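What the Packing Bench Lost

When a bench job is automated, the hours saved are the easiest quantity to measure and the least useful for predicting how the work will change. At Alulness, where I planned shifts for 7 years, the kitting cell was converted in July from hand work to a two-arm station. The proposal from Mudix listed 398 labor hours a year against the cost of the equipment. It did not list the judgments the operators had been making during those hours.

Before conversion, the layouts were worked out in simulation. Operators were invited to review them, and this was the part of the project I would defend. A simulated table costs little to rearrange. Two arms can be placed so that their grippers meet over the middle, small goods can be spread across the surface, and a person who has done the job by hand can say which reach will cause trouble.
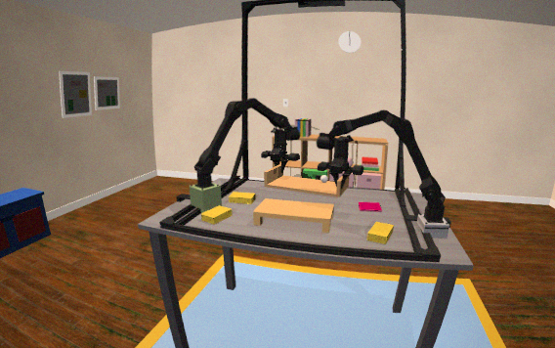 Jonas Hubmann, reading a draft of this essay, objected that the reviews came too late to count as consultation, as the purchase order had already been signed. He is correct on the sequence. The reviews could change where a tray stood. They could not change how many people the cell would employ.

That limit matters. Under hand work, an operator who found a damaged part set it aside, told the next station, and adjusted the pace. These acts were never written into the procedure. After conversion they became exceptions, each with a code, and the operator became the person who clears codes. The task is lighter on the shoulders and harder on the attention. Pay grades at Alulness are still tied to pieces handled, a measure that no longer describes anything the operator does.

Training changed as well. A new hire used to learn the goods by handling them. Now the first weeks are spent at a screen, with yellow pieces, a tray, a low wooden table and a small ball under a pair of black arms. The trainee learns how the arms reach and where they might collide. Knowledge of the goods has to come from somewhere else, and the Skelia training plan assigns it no hours.

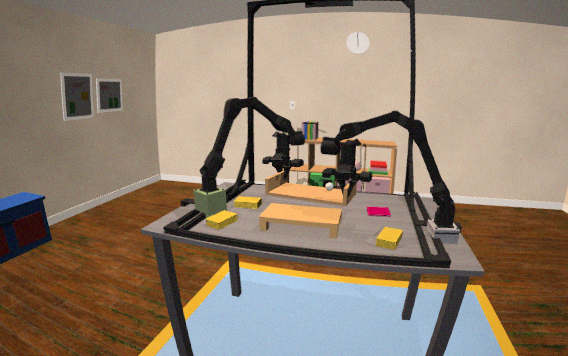

Virgilio Navarro wrote to say that he prefers the new job, that his wrists no longer hurt, and that people who miss hand packing have mostly forgotten the second half of a shift. I accept this. Strain was the strongest argument for conversion and should have been placed first in the proposal, ahead of the labor hours.

My recommendation is narrow. Grade the job by the decisions it requires, pay for the time spent in layout reviews, and hold 2 of those reviews before any order is placed. The Jansen line is next.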